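Packaging and Returns Board
Topic: Reuse of open-top cartons with torn front walls

Reynaldo Manalo
Members are asked to comment on the reuse of cartons in the Trasside building. Section 4 of the packing guide states that a carton "in sound condition" may be used a second time. The guide does not define sound condition, and the two shifts now apply it differently. The morning shift flattens any carton with a tear. The afternoon shift keeps them for internal transfers. I would like to settle the matter before the guide is reissued in October.

Tamsin Nguyen-Tran
The purchasing office supports reuse. We ordered 1657 cartons last year, and 226 of them went to recycling after a single trip. A tear at a lower corner does not prevent a carton from holding light parts on a tabletop. I would ask that the rule distinguish between cartons that travel and cartons that stay in the building.

Dwayne Kapoor
I do not agree with the previous post. A torn corner is the first place a carton gives way when it is lifted, and people do lift them, whatever the label says. Last year I signed two incident forms for dropped parts. Both concerned cartons that were "only for internal use."

Tamsin Nguyen-Tran
The forms Mr. Kapoor mentions concerned full-height cartons loaded above the limit. Shallow cartons were not involved. I would not want one rule written for both.

Brândușa Toma
May I ask that we refer to the same type of damage? Some members appear to have crushed walls in mind, and others a tear in the board. The carton I am asking about is the shallow one with the fold-back flap. The front wall is torn at the lower left and the flap has a round hole in it. Under the current wording I would pass it for table use - the morning shift would not.
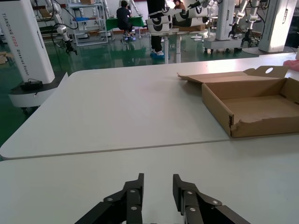

Proposed wording for Section 4

Reynaldo Manalo
I thank Ms. Toma. On the basis of the replies so far, I propose the following: "A carton with a torn wall may be kept as an open tray on a table. It shall not be stacked, carried with contents, or sent out." Punched holes would not count as damage.

Dwayne Kapoor
I can accept this if the word "TRAY" is marked on the flap. Without a mark, the carton will be back in circulation within the week.

Jarlath Quinlan
The marking is reasonable. I would add that the flap should be folded fully back or removed, as a half-raised flap catches on sleeves. I remain unconvinced that keeping torn cartons saves enough to justify a separate rule, and I ask that my objection be noted.

Reynaldo Manalo
Noted. The wording will go forward with the marking requirement and the sentence on flaps.

Contact the board office | © Gomano Packaging Forum | Back to top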